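Notebook, table-clearing task, August

Started 9:40. The plan for the day was to get more two-arm demonstrations of clearing up after a meal: cup off the plate, utensils off the plate, plate last. Everything is recorded by remote control, with the operator on the leader arms. The Koteo policy has 2,371 episodes behind it now, but only 209 of them use both arms at once, and it shows when we run it.

Checked the grippers before the first take. The left one closed fully at zero. The right one stopped a hair short, so I ran the homing routine again and it came back fine. Saved the offsets in the Arnisico folder under today's name, same format as before.
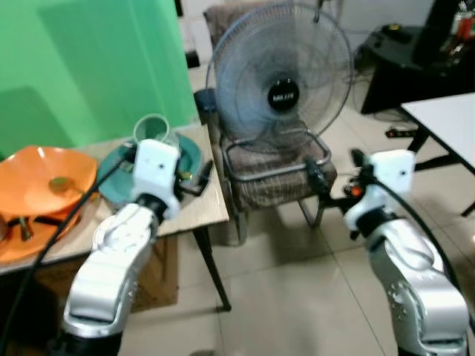 First block was slow. The operator kept lowering the left arm straight down over the plate, and that makes the wrist block the head view at the moment of the grasp. Changed the instruction to come in from the side at a shallow angle. Takes got longer but the fingers stay visible for most of the approach. I would like the side approach written into the operator sheet.

Utensils are still the hard part. A spoon lying flat on a plate gives the fingers very little to get under. Two things that helped:

Pull the spoon toward the rim first, then pinch the handle where it hangs over.
Keep the other arm still until the pinch is done.

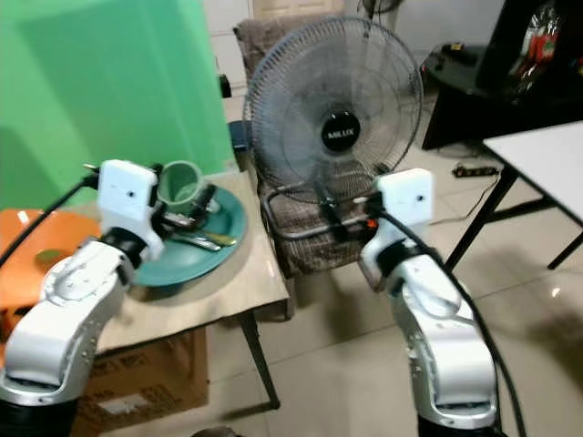 Second block, 30 takes, same instruction throughout. Threw out the ones where the operator let go and grabbed again more than twice. A single regrasp I keep. The policy needs to see a recovery now and then, and the old Ranjbar set had none in it, so that policy would just stand there with its fingers closed on air.

Also found that the leader arm lags if the log viewer is open on the same machine. Closed it. Logs get checked between blocks from now on.
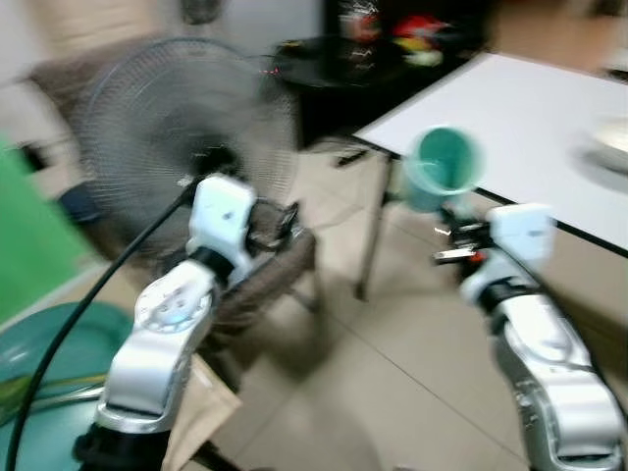
Do we cut the parts where the arm carries a cup away from the table?
Leave them in. The carry is part of the task, and trimming it makes the episode end at the lift, so the policy learns to stop there. Only cut idle time at the start, before the first motion.

After lunch, went through the wrist streams. Blur on fast moves is worse than I had assumed. Shorter exposure would fix it but the picture gets too dark under the present lights. For now, ask operators to slow down for the last bit before contact.
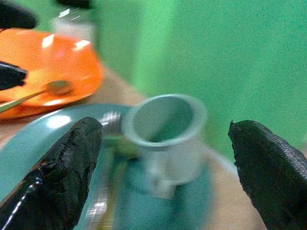

Set the wrist exposure back to where it was and noted the value in the config. Arham format export ran without errors, except that the gripper width came out in meters and the loader wants millimeters. Fixed in the export script, not in the raw files.

To do:
Label the regrasp takes separately.
Second operator on the side approach.
Training run at 2,000 steps as a smoke test before the long one.
Tighten the cable clips on both wrists.

Stopped 4:15.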